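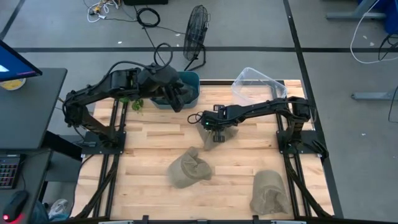 Both arms over the maple top, with one of the cloths in the right gripper's fingers.

Part 4: Getting two arms to handle cloth

Welcome back! If you followed the earlier parts you should now have two arms bolted to their plates and talking to your computer, and you're probably itching to make them pick something up. I know I was. When I started the Ondham build in April I went straight for cloth, which my friends at the Zulberg workshop thought was a bit mad, but cloth is cheap and soft and it won't hurt your fingers (the robot's or your own) when a move goes wrong.

Start with the rails. The black aluminum rails run the long way down each side of the table, with one arm's plate on each. Slide the plates until they sit straight across from each other, then snug the bolts a little at a time, going back and forth between them. My rails are 1000 mm long and the plates sit 663 mm from the front end, but your table may want something different, so move things around before you commit.

Next, the cables. Leave a generous loop at each wrist. I made mine too short the first time and the wrist ran out of slack halfway through a turn – not a nice sound! Bend every joint slowly by hand with the power off and watch the loop as you go.

Now for the cloth. Drop it on the table and let it fall however it likes, since a crumpled cloth gives the fingers a ridge to grab. Bring the gripper straight down over the highest fold, stop just above the wood, and close slowly. In the Sindow control program I set the closing speed to 100 and left it there. Lift a little, pause, and check that the fold is still held before you ask for anything bigger.

Once that works, put a plastic bin toward the back of the table and teach the other arm to reach down into it. Mine is teal, and it stands out well against the pale wood. Keep the fingers clear of the rim on the way in, and save that position under its own name so you can come back to it after lunch.

Part 5 covers passing a cloth from one arm to the other – bring patience and a few spare cloths.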